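4.2 Sympathie und Leistungsurteil bei Nebenfiguren

Die Annahme, das Publikum trenne zuverlässig zwischen der Figur und der Person, die sie spielt, gehört zu den bequemsten der Rezeptionsforschung. Sie wird meist mit dem Hinweis gestützt, dass Darsteller unsympathischer Rollen in Umfragen und Foren hoch bewertet werden. Ob daraus eine Trennung folgt, halten wir für offen. Ein hohes Leistungsurteil über einen Schurkendarsteller kann ebenso gut bedeuten, dass die Figur gefallen hat, nur eben als Schurke.

Vahidi hat für die Serie »Bamell« den bislang umfangreichsten Versuch vorgelegt, beide Urteile getrennt zu erheben. Ausgewertet wurden 1.912 Zuschauerkommentare zu acht Nebenfiguren, darunter der Gefängnisarzt Sudeck, an dem sich die Diskussion seither festgebissen hat. Sudeck gilt in der Literatur als Musterfall: verhasste Figur, gefeierter Schauspieler. Sieht man die Kommentare durch, bleibt von diesem Befund weniger übrig, als die häufige Zitierung vermuten lässt. Nur 462 Kommentare enthalten überhaupt eine Aussage zur schauspielerischen Leistung, und viele davon beschränken sich auf Formeln wie »stark gespielt« oder »macht mir Angst«. Die zweite Formel wurde bei Vahidi als Lob der Darstellung kodiert. Man könnte sie mit gleichem Recht der Figur zuschlagen.

Hinzu kommt ein Reihenfolgeproblem. Sudeck tritt in der ersten Staffel als wortkarger, beinahe freundlicher Arzt auf; seine Rolle bei den Verlegungen wird erst spät erzählt. Kommentare aus der Mitte der Staffel beziehen sich damit auf eine andere Figur als jene nach dem Finale. In der Auswertung stehen sie nebeneinander. Wer Sympathie über eine ganze Staffel mittelt, misst vermutlich den Erzählverlauf und nennt das Ergebnis Ambivalenz.

Unsere eigene Nachkodierung einer Teilmenge von 100 Kommentaren soll diesen Einwand prüfen, beheben kann sie ihn nicht. Zwei Personen ordneten jeden Kommentar entweder der Figur, der Darstellung oder einer Restkategorie zu. Die Übereinstimmung war bei eindeutigen Namensnennungen gut, bei Kommentaren mit bloßem Personalpronomen schwach. »Er ist unerträglich gut« lässt sich mit keiner Kodieranweisung auflösen, die wir erprobt haben. Wir haben solche Fälle der Restkategorie zugewiesen, die dadurch zur größten der drei wurde.

Für den Horrorfilm »Wannasri«, der gern als Gegenprobe herangezogen wird, ist die Lage kaum besser. Die Sektenführerin Flillerik hat dort so wenig Spielzeit, dass sich Äußerungen über sie häufig auf den Trailer stützen. Das Argument, gerade kurze Auftritte schärften den Blick für das Handwerk, ist hübsch, wird in der Literatur jedoch nirgends belegt. Es verträgt sich zudem schlecht mit der Beobachtung, dass dieselben Kommentare Maske und Tongestaltung zur »Leistung« der Schauspielerin rechnen.
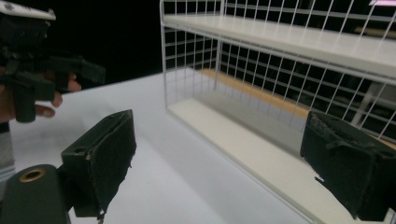 Abbildung 3. Hand am Griff, weiße Tischfläche.

Bleibt die Frage, ob Fankommunikation für solche Zwecke überhaupt taugt. Wer in einem Forum über eine Nebenfigur schreibt, hat sich bereits für sie entschieden, und sei es aus Abneigung. Gleichgültigkeit, der wahrscheinlich häufigste Zustand gegenüber Nebenfiguren, hinterlässt keine Kommentare. Vahidi räumt die Selbstselektion in einer Fußnote ein, zieht daraus aber keine Folgen für die Reichweite seiner Schlüsse. Auch die von ihm vorgeschlagene Gewichtung nach Beitragshäufigkeit hilft nicht weiter: Sie dämpft die Vielschreiber, ohne die Schweigenden hinzuzugewinnen.

Wir verwenden den Begriff der Rollentrennung im Folgenden daher nur dort, wo ein Kommentar Figur und Darsteller ausdrücklich gegeneinanderstellt. Der Bestand schrumpft dadurch erheblich. Die Auswertung in Abschnitt 4.3 beschränkt sich auf diese Fälle und verzichtet auf einen Vergleich zwischen »Bamell« und »Wannasri«.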